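Week 8: When the Gripper Lies to You

Okay, last session we did force limits. I want to stay with grippers a bit longer, because my favorite failure from the Wisus project belongs here (Effie Innes has heard it already, sorry Effie).

We were logging finger opening on our hand-held grippers while people folded laundry. Everything looked great until Dorota Wilczyńska plotted log 3559 and found the fingers "closed" on cloth for 490 samples in a row. Nothing was being held! One pivot screw had backed out, the linkage had play in it, and the encoder sat on the wrong side of the slop. The number was perfectly steady – and wrong.

So, before June, please read the Vogler notes on backlash and think about where you'd put the sensor. I'd also like you to sketch the linkage and mark every joint where play could hide. 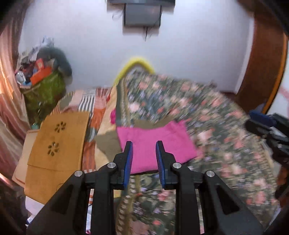 Fig. 2. Open fingers in front of a folded pink cloth. Note the round silver pivot screws at the joints.

Check those screws by hand with the power off. Wiggle each finger, and if one moves and the reading doesn't, stop and write it on the fault sheet. Don't just re-zero it, I did that twice and lost the evidence both times.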